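13 March 2019

Evance trial kit, kitchen bench setup. Writing this up while the calibration script chews through its second pass, so forgive the rambling.

Short version for anyone skimming: I like it more than I thought I would, the mounting hardware is rubbish, and please don't let Geltlow talk us into the service plan before we've had the full loan period.

The longer version! The kit turned up in two crates, and the packing list didn't match either of them. The clamp set was in with the spare fingertips, the fingertips weren't listed at all, and I spent a good chunk of the morning hunting for the short power lead (it was taped inside the lid, thanks very much). Nyokabi Sang had done the Nyaga one last November and warned me the quick-start card skips the homing step, so I didn't get caught by that. If you're setting it up after me, home the wrist FIRST, then plug in the cameras. Do it the other way round and the software decides it has no wrist.

Went with the kitchen bench as the test spot since that's what the brochure goes on about. Household clutter, shiny stuff, awkward gaps. Their demo video has a single mug on a grey mat, so I wanted something a fair bit meaner.

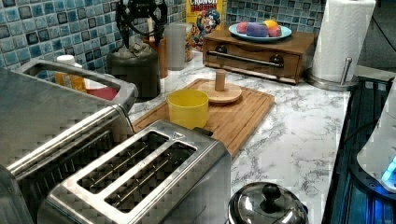
Depth is where I expected it all to fall over, and it sort of does. Polished steel gives it grief. The point cloud off the toaster came out with a great hole through the top, and the planner cheerfully offered me a path straight through it. I hit stop before we found out. Turning the exposure down two notches helped a bit, and so did switching on the "reflective surfaces" filter, which for reasons known only to Evance lives under Audio and Alerts. The yellow cup, on the other hand, is an absolute gift. Plastic, strong colour, it locks on straight away every time.

Ran 37 pick attempts on the cup before lunch, with 5 misses. I'm pretty happy with that for default settings! Most of the misses were the gripper closing early and nudging the rim. Haven't tried the fruit yet. I want the softer fingertips on first, and I need to read up on the force limits because the manual gives them in one unit and the app in another.

Gripes, while I remember:

- bench clamp slips if you breathe on it. I've got a strip of inner tube under the jaw for now
- fan noise. Bearable, but you wouldn't want to take a phone call next to it
- the app logs you out whenever the laptop sleeps and you lose the workspace bounds
- log files are named by session colour (??) so I've been renaming them by hand

Good bits: the teach mode is lovely, really light in the hand, and I had a colleague who'd never touched an arm recording moves inside a few minutes. Cable routing is tidy. The e-stop is big and in the right place.

Compared with the Hoston unit, I'd take this one for bench work and the Hoston for anything with weight to it. Happy to argue about that over a coffee.

Still to do: drawer pull on the wooden box (bar handle, should suit the narrow grip), redo the toaster scan with the blinds shut, email Evance about the clamp and ask whether there's a metal one. Also need to check if the loan covers consumables, as I've already chewed up one fingertip.

Calibration's just thrown a warning about joint four. Off to see what it wants.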